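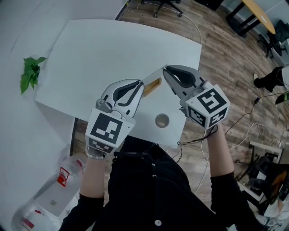

September, evening

Rain until about four, then gray. I did the whole walk to the reservoir and back before it started, which I hadn't planned on. My left knee was fine going up and complained coming down, same as last week.

The choir met for the first time since June. We are up to 31 if everyone who signed the sheet keeps coming, and they never do. Despina Nistor has taken over the altos' folder and has already put numbers on all the scores. Mine is 109. I asked what happened to the old 14 and she said the old numbers were by shelf and the new ones are by piece. Fine. I wrote it in pencil inside the cover.

We started on the Kasprzak setting. It is eight pages and the first four are easy. Page five has the alto line crossing under the tenors for most of a system, and we lost it every time. Kwame Ankrah had us sing it on "noo" without the men and it was all right, then he put the men back in and it went again. He thinks we are listening down when we should be listening up to the second sopranos, who have our note a bar earlier. I marked an arrow. I also marked the breath after "evening," because half of us were taking it and half weren't.

The heating in the hall is not on yet. I kept my coat on through warm-ups and took it off for the Kasprzak. Bring the gray cardigan next time.

Break was tea and the plain cookies. Talked to the new woman from the second sopranos, who moved here in the summer and used to sing in a church group twice our size. She finds our tempo slow. I said give it until November. She asked whether we do the December concert from memory and I said only the last carol, and not well.

Dues are going up. It costs 300 to hire the piano tuner twice and the hall for the extra rehearsal, and last year's concert left us with less than that. I would rather pay it than do another raffle. I still have the Trudik bath set from the last one, unopened, in the hall closet.

Second half we went back over last year's spring piece to see what had stuck. More than I expected. I had forgotten the key change but my voice hadn't — came in on the right note with no idea why.

Home by quarter to ten. Ate the rest of the soup standing up. There was a message from my sister about the weekend. She wants to come on the early train, so I need to clear the small bedroom, where I have been drying the beans. The beans can go on the landing.

Paid the Stadance bill. Forgot the library book again, so that will be a fine.

Throat a little rough now. Not a cold, I think, only two hours of singing after a summer of none. Will try page five at the piano in the morning, slowly, alto line with the right hand and tenor with the left. If I can play them against each other I can usually sing it.

Need: stamps, lamp bulb, pencil with an eraser on it.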